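Low hum in my home recordings, only when the laptop is plugged in
Home Recording Help > Noise, Hiss and Hum
Posted 28/09/2025 by keysinthekitchen

Hi everyone, long-time reader and first-time poster, so please be gentle with me! I'm putting together a little album of my late aunt's piano pieces for the family. She wrote them by hand in a school notebook, and I've been playing them on my Dawber stage piano, going through a small Zandex mixer and then into the laptop over a Sumesitz USB interface. It all worked beautifully in May when I did the first few pieces out on the porch. Now I've moved indoors for the cooler weather and there's a low, steady hum under everything, with a sort of faint insect whine on top of it that changes when I scroll the mouse. (Yes, really, when I scroll!)

I've swapped the audio cables, moved the lamp, and turned off the fridge for one very nervous take. The only thing that makes a difference is pulling the laptop's power cord out. Then it's lovely and quiet, but my battery is old and gives me maybe a piece and a half before it starts complaining. Do I need a new interface? I was hoping not to spend more than $50, and I'd like to have the CDs ready for our reunion in Skamerberg. Thank you so much in advance for any ideas at all.

Dardo Villalba
Hello and welcome! What a nice project. My grandfather left a shoebox of waltzes and I still haven't had the courage to start on them, so you're well ahead of me.

Please hold off on buying an interface. The fact that the hum goes away on battery tells you nearly everything, and I'd be surprised if the Sumesitz is at fault. What you most likely have is a ground loop. Your laptop has one path to ground through its power supply, the mixer has another, and the audio and USB cables tie the two together. A little current wanders around that circle and you hear it as hum. The whine that follows your mouse is the computer's own electrical chatter getting into the sound by the same road. Out on the porch I'd guess you were either on battery or had everything on one extension cord.

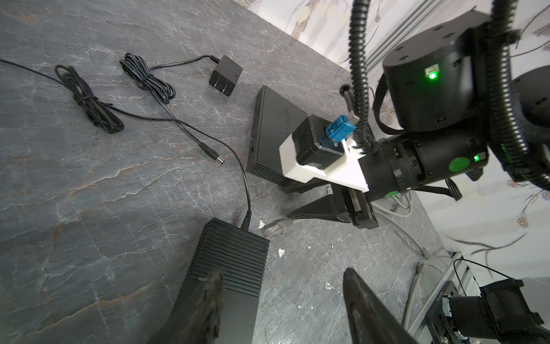
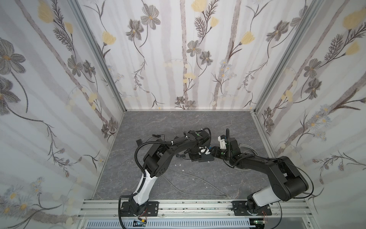
So the first thing to try costs nothing: plug the laptop, the mixer and the piano into the same power strip, and that strip into a single wall outlet. Then turn things on one at a time with your headphones on, and write down when the noise shows up. While you're down there, sort your supplies. A big black brick with a ridged casing and a little wall adapter with two flat prongs, like the pair on the marble-patterned tabletop in the first picture, are both worth listening to separately, and I'd keep either sort well away from your audio cables. If an audio cable really has to cross a power cord, cross it at a right angle. I've had a small adapter put a buzz in a microphone line simply by lying on top of it — moved it 3 feet over and the buzz was gone.

If you still hear it after that, look at the cables between the piano and the mixer. If the Dawber has ordinary quarter-inch outputs, a passive two-channel isolation box goes in between and breaks the loop there. You may need it between the mixer and the interface instead, so try both spots before you decide it's no good. You should be able to find one inside your budget. And one serious word, please don't ever tape over or snap off the ground pin on a three-prong plug. Someone always suggests it, and it does quiet the hum, and it can also hurt you badly.

Do write back and tell us how the notebook is coming along!

mrs_tallgrass
Just use the battery and record shorter takes. Or get a new battery, mine was cheap. I gave up on mixers years ago and go straight from the keyboard into the interface, works fine.

oldreverbtank
Dardo has it right, and I'd second mrs_tallgrass too, since I don't see what the mixer is doing for you with only one instrument. Go straight into the Sumesitz and that's one less box with its own supply. I fought a hum like yours for 9 months in our church basement and ended up with 7 pieces of gear on the one strip and a transformer box on the keyboard line, and it's been quiet ever since.

Also check your levels while you're at it! If the piano's volume knob is down low and you're cranking the gain on the interface to make up for it, any noise on the line gets cranked right along with it. Turn the piano up to three quarters or so and bring the gain down until your loudest chord peaks comfortably below the red.

For the takes you already have, most editors have a hum filter you can set to 60 Hz. Go easy with it, though, because it takes some of the warmth out of the left hand if you overdo it. Work on a copy and keep your originals somewhere safe.

keysinthekitchen
Oh, you are all wonderful! Everything on one strip and the hum is nearly gone, still a tiny bit of mouse whine. I'm going to try it without the mixer after supper, and if it's still there I'll order the isolation box.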